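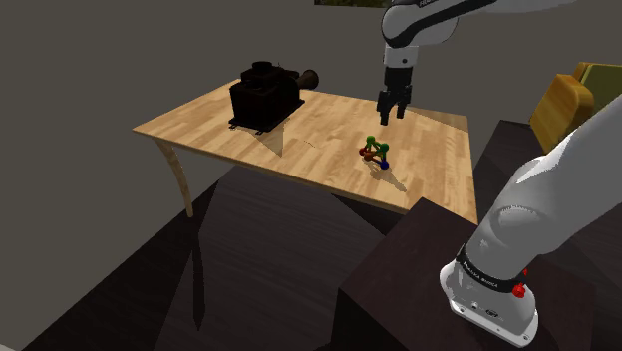 Does owning a coffee machine at home cut what people spend at cafés? In our sample it made very little difference, and what difference there was had faded by the second survey.

Figure 1. Rendered tabletop with a black coffee-maker-like appliance.

4.2 Spending after purchase

The claim that a home machine "pays for itself" is repeated often in sales material and seldom tested. Kahraman and Opoku reported large savings among buyers in Clirberg, but they asked people to recall a year of café visits from memory. We doubt that anyone can do this well. Our 642 households kept receipts instead, which gave us 2,338 usable café purchases across two survey rounds.

Owners did buy fewer plain coffees in the first round. They also bought more food on the same visits, and the total at the till barely moved. By the second round the plain coffees had mostly come back. Households in Bestport showed the same pattern as those in Clirberg, despite the longer walk to the nearest café.

Joubert has argued that owners save in ways receipts miss, such as skipped drives. That may be so, but he offers no measure of it, and beans, filters and repairs would have to be counted on the other side of the ledger. We left these out because too few households recorded them.

Our own figures deserve some doubt as well. People who agree to keep receipts may already watch their money, and Saturday purchases were under-reported in both rounds.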